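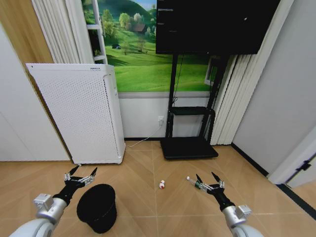
Filed under: Home & Floors / Reader Questions

3/24/18 — by Femke Van Damme
3 min read

Can I mop tile with vinegar?
On plain ceramic, I do, well diluted. On natural stone, please don't! It eats the finish.

My grout still looks gray. Help?
Baking soda paste and an old toothbrush. I did my whole hallway that way (my knees complained for days) and it came up lovely.

Do I need to seal it?
Cement grout, yes — I redo mine every August.

How long before I can walk on it?
Check the bottle. Mine says up to 27 hours, so I sleep at my sister's.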